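Care of Wooden Handles, Dowels and Rods

Saminent Workshop Notes: Wood and Finishes

Most wooden handles fail at the surface first. The finish wears through where the hand sits, moisture gets into the grain, and the fibers lift. A handle in this state is rough to hold and will split sooner than one that has been kept sealed. The work described on this page applies to garden tool handles, curtain rods, closet poles, broom sticks and plain dowels used as spindles or pegs.

Checking for damage

Work in daylight, or with a lamp held low so that the light rakes along the surface. Run a nylon stocking over the full length. It will snag on raised fibers that the fingers miss. Mark each spot with a pencil.

Sight down the length to check for bow. A slight bow in a broom handle can be left alone. A bow in a striking tool such as a hammer or an axe means the handle should be replaced. Replace any handle with a crack that runs out to the side of the grain. Glue is acceptable for a curtain rod bracket end but never for a tool that is swung.

Cleaning

Old grime has to come off before any oil or stain goes on. Mix a few drops of dish soap in a quart of warm water. Wring the cloth until it no longer drips, wipe along the grain, and dry at once with a second cloth. Leave the piece overnight in a room with moving air. Do not place it on a radiator or in an oven.

Sticky residue from tape or price labels comes off with mineral spirits on a rag. Test on the end first if the finish is unknown. Open a window and keep the rag away from pilot lights.

Sanding

Start with 120 grit if fibers are raised, or 150 if the surface is only dull. Move to 220 for the last pass. Fold the paper into a strip and pull it lengthwise. Wrapping the paper around a thin rod and twisting is faster but leaves rings that show up under dark stain. Small stock, under 3/8 inch in diameter, bends under pressure and should be supported on a flat board with a shallow V groove cut down the middle.

Wipe off the dust with a barely damp cloth. If the surface feels fuzzy once it dries, give it one more light pass at 220.

Staining and oiling

Dark colors need two thin coats. One heavy coat stays tacky and collects lint. Apply with a lint-free cloth, wait 10 minutes, and wipe off everything that has not soaked in. Let the first coat dry for the time printed on the can before starting the second. End grain drinks more stain than the sides and will turn nearly black. A light coat of thinned shellac on the ends before staining keeps the color even.

Boiled linseed oil is the usual choice for tool handles. It gives a dull surface with good grip. Rags soaked in linseed oil can heat up and catch fire without a flame. Spread them flat outdoors until stiff, or put them in a metal can filled with water and close the lid.

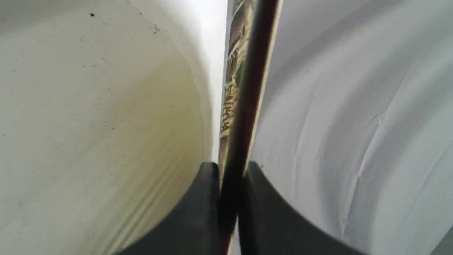 Storing thin stock

Thin rods stored on end will take a set within a season. Lay them flat on supports no more than 16 inches apart, off the floor and away from outside walls. A length of plastic drain pipe fixed under a shelf holds a good number of dowels and keeps them straight. Leave both ends open.

Basements that stay above 75 percent humidity in summer are not suitable. Move the stock upstairs and return it in September if the basement has dried out by then.

Maintenance schedule

Garden tools: oil at the end of the season, after cleaning.
Brooms and mops: sand and oil when the handle feels rough.
Closet poles: rub with paste wax once a year so hangers slide.
Curtain rods: dust monthly, wax if rings drag.
Hammer and axe handles: inspect before each use.

Related pages: Loose Tool Heads; Removing Rust From Hinges; Choosing a Paste Wax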